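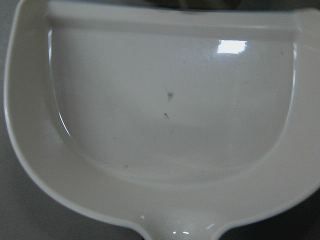 The bedpan from the wrist camera. Three small dark specks on the floor of the basin, and the glare of the light at the upper right.

Thursday, 4:40 p.m.
By Lena Walczak

This gallery page belongs to our work on bedpan handling at the Zindevham care laboratory. Usually I put many pictures and few words. This time it is one picture and more words, because the fault I want to report was in the checking step, and the wrist camera is the only thing our arm uses for this step.

For readers who come here for the first time: the arm takes a pan from the rack, holds its camera over the basin, and decides if the pan is clean or must go back to the washer. The decision program is called Dernero. It was written in our group, mostly by Venkatesh Nadar, and it was trained with 3000 pictures of pans. The washer and the rack are in the same room, and the arm travels between them on a short rail which we call Jamwood, after the company that made the old one.

In February we started a long run of 500 cycles. The plan was to let the arm work through the day and to read the log in the evening. The first days went well and I was, I must say, too relaxed. Then one morning I took a pan from the "clean" shelf with my own hand, only to make space for my notebook, and I saw marks on it. I looked in the log. Dernero had passed this pan with a high score and no warning.

We stopped the run and checked every pan which the program had passed. It was slow work and it took us until the evening. We found 67 passes that a person would not accept. Most of them had only small specks or light gray streaks. These are easy to overlook, also for a human who is tired, but on a ward it makes no difference how small they are. A pan which is not clean must not reach a patient.

The pans in our laboratory have never been on a ward, and the dirt is a test paste that we mix ourselves. So no person was in danger from this fault. I still filled in the safety form, and I asked that the fault gets the same number of signatures as a collision would get. Some colleagues found this too much. I do not agree with them.

About the cause. White plastic reflects the ceiling light strongly, and in the training pictures the bright spot was often marked as dirt by mistake. To cure this, we added a filter in the autumn. It looks for the bright spot, and then it makes the rest of the basin smoother, so that the soft edges of the glare do not disturb the score. The filter was tested with big stains only. With big stains it works. Small dark specks it simply removes, together with the noise. When we gave the stored pictures to the program again without the filter, it found the specks in almost all of them.

The second cause is less technical. We had a rule that a person looks at 6 pans from each day's run. In the week before, we changed the rule to "when there is time". There was no time. I signed this change, so it is my mistake and I want it to be written somewhere.

What we have changed until now:

The filter is switched off. We have more false alarms again and the washer runs more often than it needs to. We accept it for the moment.

The camera now takes a second view after the wrist has turned a little, so the glare falls on another part of the plastic. If the two views do not agree, the pan goes to the washer.

The 6 pans per day are again checked by hand, and the name of the person goes into the log.

Dernero can also say "I do not know" now. Before, it had to choose between clean and not clean, and when it was not sure it chose clean. Venkatesh is not happy with how often it uses the new answer, and he is working on it.

Still open is the question of the lamp. Warraich, our supplier for lighting, has offered a softer panel for the ceiling above the rack, but it needs a new bracket and the bracket is not ordered yet. Until it is there, the long run stays stopped and we do only short runs with a person in the room.

If you have the same trouble with glare on white plastic, please write to me or to Venkatesh. We can share the log of the failed passes and both versions of the filter.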